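Washing a big cotton backdrop without losing the color?

Posted in Fabric & Laundry by pollbridge_quilter
568 views

Hi all! I just joined the drama group over in Pollbridge and somehow I am now in charge of all the cloth, which I love. We have a heap of plain dyed cotton lengths that get used as grass, sea, night sky, you name it. They smell like a basement and a few have makeup on them. The biggest is 5 yards long and I would hate to be the one who turns it gray right before the January show.

My machine at home is a normal top loader. Can I wash these myself, and what do I do about the dye? Also they were folded for years and have creases you could cut yourself on. Any tips welcome, I'm so excited to get these looking good again!

butimia_bett
Top contributor

Oh, what a fun job to land! I have been dyeing and washing stage cloth for ages and plain cotton is about the friendliest thing you could have been handed.

First do a rub test. Wet a white rag, press it hard on a corner for a minute and look at it. If there's a lot of color on the rag, that piece gets washed alone, every time. Reds and dark blues are usually the worst, greens can go either way.
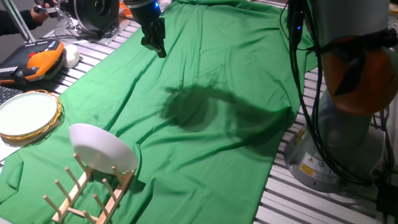

Can I put two colors in together if they both pass the rub test?

Two close shades are fine, like a pair of greens or a navy with a black. Keep anything pale out of the load, even after a clean test, and take everything out the minute the cycle ends. Wet cloth sitting folded on itself is how you get those blotchy transfer marks.

For the wash itself I use cold water, a gentle cycle and half the soap I think I need. Five yards is a lot for a top loader with a post in the middle - it wraps around and comes out like a rope. Drop it in loosely in loops around the post, and stop it once halfway to untangle. If it still looks crammed, go to a laundromat and use one of the big front loaders. Worth every quarter!

Makeup first, before any water. Dab of dish soap, work it in with your fingers from the back, leave it 5 minutes, rinse cold. Greasepaint may want a second go.

Creases come out so much better when the cloth is still damp. Hang it over a line or a stair rail, pull the edges straight, and iron before it's bone dry. Then roll it on a cardboard tube. A carpet store will probably give you one free if you ask nicely.

Have a wonderful show!

dafis77

vinegar in the rinse sets the dye, my mom always did a cup. works great

butimia_bett

Just a quick note on the vinegar - it's nice for getting soap out, but it won't set dye on cotton. If one of yours keeps bleeding, look for a dye fixative made for cotton and follow the packet. It made a huge difference to an old red curtain of mine.

dradach_stitcher

Check with your fire people before you wash anything!! Some stage cloth has been treated with flame retardant and a lot of those treatments rinse right out in water. Look for a tag or a stamp near the hem. Ours at the Dradach hall had one and we only found it after the first load, so we had to get the lot sprayed again.

Also weigh it dry if you can. Bathroom scale, hold the cloth, subtract yourself. The laundromat machines have a limit posted on the door.

pollbridge_quilter

Thank you all so much! Found a tag on two of them, so those are staying dry until I've called the hall. The rest get the rag test on Tuesday. I already have a tube!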